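Ornton, Thursday, May 12, 2022

**Plastby opens summer bedding and clothes exchange in Norkport**

Household goods firm Plastby will open a bedding and clothes exchange at its Mac Mathúna shop in Norkport next week. Residents can bring in clean winter blankets, jumpers and coats and swap them for summer mats, light covers and desk fans.

The exchange follows a trial in Ornton that began in January and took in 3,828 items from local homes. Most were clothes that had been folded away and not worn for a year or more. 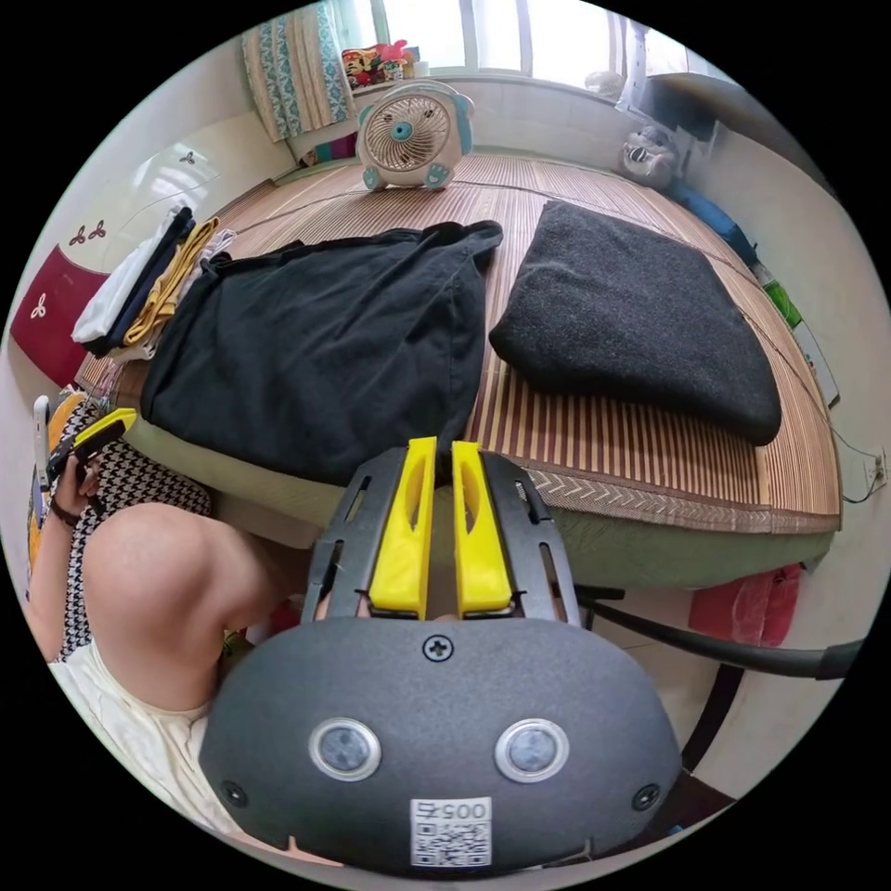 *Clothes on a bed laid with a woven bamboo summer mat.*

Plastby is asking households to sort everything on the bed before they pack. Clothes to keep should be folded and stacked along one side, with blankets and anything still to be decided left on the mat. Children's soft toys can also be handed in if they have been washed.

Each household may bring two bags per visit. Items must be dry, and fans must have their plug fitted. Pillows and mattresses cannot be accepted.

The Norkport exchange has 43 shelves, marked by size and type of item. It will be open during normal shop hours and there is no charge. Bags and labels are available at the front counter.

ENDS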